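Pidside Reading and Study Rooms: The New Tables

The tables in the study rooms at Pidside were replaced in August, and the rooms have since returned to their usual hours. This page records the new furniture and sets down some particulars for readers, visiting groups and those who book the rooms for classes. The notes are arranged in the order in which a visitor would come to the rooms from the main stair.

The previous tables had served the building for many years. They were dark and heavily varnished, and readers had long asked for a lighter surface in the north-facing rooms. Several of the old tables had been repaired more than once, and two could no longer be levelled. The decision to replace the whole set together was taken after consultation with readers over the winter, when finishes were laid out on the landing for comment.

The Sindia Room

The Sindia Room is the first on the left at the top of the stair and is used mainly for quiet individual study. Its tables measure 240 cm in length and are placed end to end along the window wall, with a second row across the middle of the room. Readers may take any vacant place. Places are not reserved, and belongings left unattended at closing time are taken to the enquiry desk.

The window blinds in this room have been kept. On bright mornings the staff lower them halfway, and readers who wish them to be raised or lowered further are asked to speak to a member of staff.

The Long Table

The long table stands in Room 2 and measures 270 cm. It is intended for large sheets, maps and bound newspapers that cannot be opened fully on a desk of ordinary size. Readers consulting such material are given priority at this table at all times of day. Foam supports and weights are kept in the cupboard beside the door and should be returned there after use.

Room 2 may also be booked for small group teaching in the afternoon. Group leaders are asked to check the arrangement of chairs before leaving and to report any that wobble.

The Choice of Surface

Three finishes were considered for the tops. The darkest was close to the colour of the old tables and was set aside at an early stage. The second, a plain light grey, was well liked by those who work chiefly on screens. The third had a pale wood grain, and most readers preferred it. The grey finish has been used for the trolleys and the low shelving, where it shows fewer marks from the movement of boxes.

The tops were supplied by Horrocks and the underframes by Terkton. Both firms attended during the installation, and the underframes were adjusted on site to suit the old floor, which falls slightly towards the street side of the building.

Light wood grain, in pale cream and beige with fine streaks of a darker tan. The grain is wavy in places, with bands of a warmer honey colour between paler ones.

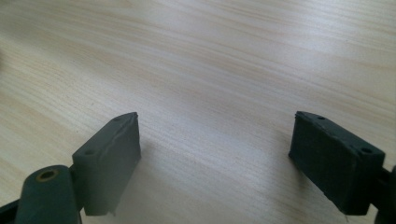 Darnell Blackwood wrote to say that the lighter tops are a great improvement for anyone reading pencil notes late in the day, but asked whether the glare near the windows might be looked at before the spring, and whether a dark reading mat could be offered to those who would like one. The old tables, the letter went on, were gloomy but they never dazzled, and it would be a pity to exchange one complaint for another.

The suggestion has been taken up. Dark felt mats are now available from the enquiry desk on request, in two sizes, and may be used in any of the rooms. The smaller size is suitable for a single volume and a notebook. The larger will take an open atlas. The position of the blinds in the Sindia Room will be considered again when the days lengthen.

The Alcove Desks

The alcoves on the north side were too shallow for the standard tables and have been fitted with single desks made to measure. Each has a socket at the back and a small lamp on a fixed arm. The lamps are switched individually, and readers are asked to turn them off when they leave.

The alcove at the far end has a desk of adjustable height. It is kept for readers who need it, and other readers using it may be asked to move. The control is on the underside of the top, at the right hand. Staff will gladly show how it works.

The Meeting Room

The folding tables in the meeting room were bought at the same time as the rest and have the same finish. With the tables set out in rows the room will seat up to 58 people. For talks without tables, the chairs should be arranged so that both doors remain clear. A plan showing the permitted arrangements is fixed to the inside of the store cupboard.

The folding tables are heavier than they look and should be moved by two people. The catch on each leg must be fully closed before the table is turned upright. Groups that would like the room set out in advance should say so on the booking form, giving the layout they require.

The Landing

A single table has been placed on the landing for readers who wish to consult the catalogue or fill in a form before entering the rooms. Conversation is permitted here at a moderate level. The old oak bench has been kept and now stands on the opposite wall, beneath the noticeboard. It was cleaned and waxed while the rooms were closed.

Care of the Tables

Readers are asked to help in keeping the new surfaces in good order. Water may be brought into the rooms in a bottle with a secure lid. Hot drinks and food may be taken only in the ground-floor lounge. Ink should be used with care, and fountain pens may not be filled at the tables.

Cutting mats must be placed under any blade, and blades may be used only in Room 2 with the agreement of staff. Adhesive tape should not be applied to the tops for any purpose, including the holding down of tracing paper. Weights are provided instead.

Spills should be reported promptly, however small. The tops are wiped each evening with a damp cloth and dried by hand. Polishes and household sprays are not used, and visiting groups are asked not to bring their own.

Scratches and dents will occur in the course of ordinary use, and no reader need feel anxious about reporting one. A record of repairs is kept at the enquiry desk, with the table and its position noted, so that the supplier can be given a full list at the annual inspection.

The Former Tables

Most of the former tables have gone to local schools and clubs. A few remain in the basement store and may be claimed by charitable bodies able to arrange their own transport. Enquiries should be made in writing, stating the intended use and the access available at the receiving address. Tables cannot be held for longer than a month once they have been offered.

One of the former tables has been kept for the building's own collection. It will be placed in the ground-floor lounge when the redecoration of that room is finished, together with one of the reading lamps from the same period.

Further Comments

Readers' remarks on the furniture and the lighting are welcome and may be left in the book on the landing or sent in by post. Remarks received during the first months of use will be read together when the arrangement of the rooms is next reviewed.

Shared 58 times | 2 comments

Contact the enquiry desk | Copyright Pidside Reading and Study Rooms | Back to top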